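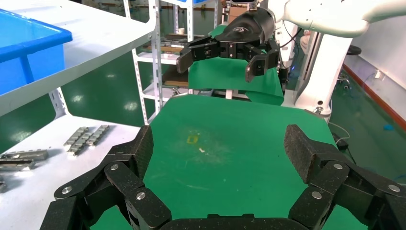
Fig. 4-1. View from the hand, fingers framing the green mat, second arm ahead.

Home > Guides > Drultero Arm > Visitors and Open Days
Filed under: Set-up guides, Demonstrations

Section 4. Getting the bench ready for a visit

Sooner or later somebody will ask to see the arms working, and we hope you'll say yes, since showing people around is one of the nicest parts of owning a Drultero. This section covers the bench demonstration we give at the Tumcombe open day every January. You are welcome to change it to suit your own shop (we change it ourselves most years), but do read the cautions first.

Before the doors open

1. Wipe down both green mats with a dry cloth. Scuffs are fine and will not bother the arm. Crumbs and metal chips will, so look along the fold where the mat hangs over the edge.

2. Find the small yellow mark near the middle of the nearer mat. The demonstration uses it as its home point. If yours has peeled away, put down a new piece of tape and run the homing routine again (Section 2).

3. Look over the screws on each finger assembly. You should see round silver heads, all seated flat. Snug up any that stand proud, and please go gently, as the threads are small and a stripped one means taking the whole finger off.

4. Tuck the cables in close to the column on the far arm, and do the same for the loops beside the table. Visitors' shoes find cables very quickly.

5. Power up both arms, the far one first. Wait 20 seconds between them so the controller can tell which is which.

Note: Chain segments, punched rails and other spare parts may stay on the lower shelf at the left. People enjoy picking them up and asking what they're for. Just keep them on the shelf and off the mat while an arm is live.

Running the demonstration

6. Load program 321 from the Nam menu. Set the speed to 400 on the dial, which looks slow to you and me but is plenty fast to someone standing next to a robot for the first time!

7. Invite your guests to stand on the right, on the open floor. Move the stool over for anyone who would like to sit, and leave it well outside the reach of the near arm.

8. Press Start. The far gripper lowers toward its mat and opens, then the near hand closes over the yellow mark and lifts away again. One full pass takes about two minutes, so you have time to talk.

9. Let a guest press Pause midway through. Children especially love this, and it makes a good moment to explain that both arms hold their position when paused.

CAUTION: Paused is still powered. Do not let anyone reach between the fingers until both arms are switched off at the wall.

CAUTION: The two arms can meet above the far mat if the homing in step 2 was skipped. If you see error 3807, stop, clear the area, and home both arms before you try again.

10. When the last group has gone, park the near hand with the fingers open and cover it with the Grerklow dust sleeve.

If you get stuck on the morning of your visit, ring Fergal Brophy on the help desk and have your program number handy.

Previous | Contents | Next: Section 5, Fitting New Finger Pads

Comments (3)

millwright_jo: Step 5 saved me. I'd been switching both on together and getting them swapped every time.

Dale R.: Is there a Spanish version of the cautions? We have a school group coming.

FBrophy: Hi Dale, yes, give the desk a call and I'll mail you the card. Two sides, fits in a shirt pocket.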